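Automation Purchasing, Unit 4: reading an offer for a bench cell
Handout, M. Nava's group. Version of January 12, 2018

Bring the Bolletti offer with you, the full one, not the summary sheet. We work from it all session.

Recap from Unit 3. An offer is three things stapled together: the kit (arm, gripper, rail, mounts), the service (set-up, training, call-outs) and the promises. Price usually sits next to the kit. Most of the trouble later comes from the promises, so read those first and underline the verbs. "Supports", "handles", "is able to". Ask each time: on what, at what speed, who loads it.

Task on offer: pick up a phone, seat it in a folding stand, leave it standing. Sounds small. It isnt. 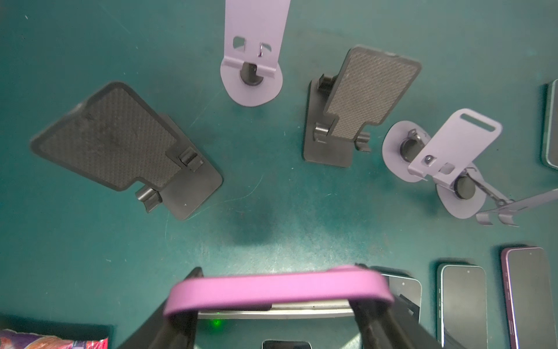
Part mix is where I want you to start. Bolletti quote for "phone stands" as one item, one line, one cycle time. Cronin, who asked for the trial, sell more than one sort and don't want a seperate set-up for each. Look at the bench: black stands with a squarish base and a textured back plate, lavender metal ones with round bases, and they don't all lie the same way up. So is that one part or two? Write down what the offer says. Then what you would want it to say. Keep the two apart in your notes.

Questions for pairs, ten minutes:
- Does the offer name the stand types or only the largest size?
- Are folded and unfolded stands both covered?
- Who opens a folded one, the cell or the operator?
- If a third type comes along, is that a change order?

Grip and surface

Shiny parts and shiny glass. The offer has one sentence on vision ("copes with normal workshop light"), no numbers. Normal for whom. Ask for the test to be run at your own site, with your own lamps on, and have that put in the acceptance sheet.
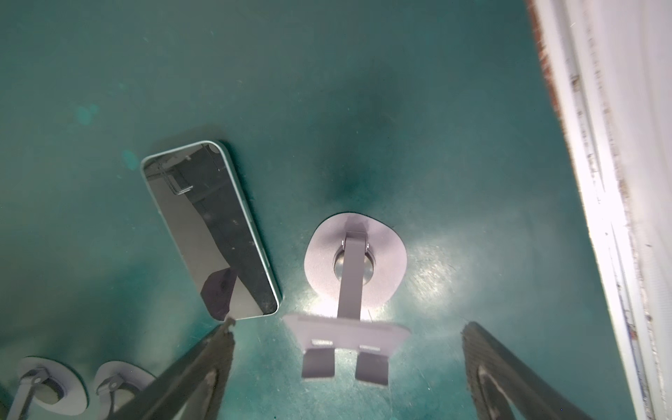
Fig. 2. Fingers open either side of a lavender stand; phone face-up to the left, screen off. Note glare on the table by the base.

Acceptance test as drafted by Bolletti: 500 placements, their engineer present, restarts allowed. Count of restarts not recorded!! Montserrat's version, which we'll compare line by line: 800 placements, our operator, every stop written down with the reason, no engineer in the room for the last 208. Neither is right or wrong. The longer one costs bench time and somebody has to pay for it, see clause 9.

What counts as a good placement? Draft says "phone in stand". Weak. Try instead: phone upright, resting in the clips or the cradle, still there when the table gets a knock. Add a line on marks to the frame or glass, Cronin will care about that more than speed.

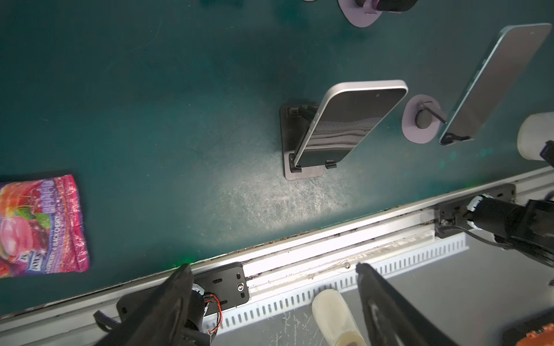 And say who judges it. If it's the vendor's own software that scores the run, ask for the log in a format you can open, and check a sample by eye. The Trarnberg case in your reader went wrong on exactly this point, pages 11 to 14, read it before the next unit.

Service part, quickly as we always run out of time:
Training is priced at nearly 40 hours. Ask how much is at the bench and how much is slides.
Call-out, from the Grelevbridge depot only. Travel time is not in the response time, check the small print on the last page.
Spare fingers and pads: listed, no price. Get a price.
Software updates free in year one, then "by agreement". Strike that and ask for a figure.

Homework
Rewrite the scope paragraph of the offer, one page at most. Name the parts, the starting positions you accept, and what the operator does. Plain words please. Hand in at the start of Unit 5, paper copy, name on the back.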